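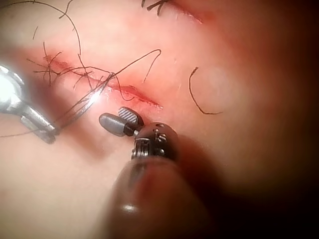

penrose-arenas: README

Map data for the arena playlist in Ernine, the hovercraft ball game by Novateo. Kept by Brenda Bainbridge, who has lost on every map in it.

What's in it

One row per arena variant. There are 17 variants, and yes, four of them are the same rectangle with different weather. The game treats them as separate maps, so the table does too.

Files

arenas.csv — the main table
goals.csv — goal shapes and sizes, one row per goal
spawns.csv — where the craft appear at kickoff
matches.csv — 3,000 match results from the public playlist
notes.txt — grumbling, mostly about Provora

Columns in arenas.csv

arena_id: short text key, lower case. Never reused, even after a map is pulled.
name: the name shown on the loading screen.
base: the arena it was built from. Blank if it's an original.
length, width, ceiling: in game units. A craft is 8 units long, if you want to picture it.
goal_type: matches goal_type in goals.csv.
symmetric: yes, no, or "claims to be."
status: live, rotated, or gone.

About "claims to be"

Penrose is listed in the game as symmetric. The east ramp starts two units closer to midfield than the west ramp does. I reported this in April and got a reply thanking me for my passion. Until the ramp moves, the value stays. If your parser wants a plain yes or no, treat it as no.

How the numbers were taken

Dimensions come from driving a craft wall to wall in free play with the position readout turned on. Each distance was driven four times and the middle values averaged. Curved walls were measured at floor level. The ceiling on Provora could only be reached by bouncing off the ball, so that one took an evening and I'd trust it less than the others.

Match results were typed in from the end screen. Matches where a player left before the final horn are kept and marked "short." Overtime is marked in its own column, because a 1–0 win after eleven minutes of everyone missing is a different kind of event.

Known problems

Goal depth is missing for the two ring arenas. The ball vanishes when it crosses the line and so does the readout.

Spawn order was changed in a patch partway through collection. Rows from before the change have spawn_set = old. Please don't mix them and then write to me about a strange kickoff advantage.

Night variants have no separate goal rows. Look up the day version.

The results lean toward evening players, since that's when I play. Morning players may be better. They could hardly be worse.

Using it

Free for wikis, stat pages and arguments. Credit "penrose-arenas" somewhere a person might see it. Corrections are welcome if they come with the arena_id and the two points you measured between. "Feels smaller" is a valid opinion and goes in notes.txt.

Not included

Player names, chat logs, replays, and the holiday map with the snowman in goal. The snowman moves.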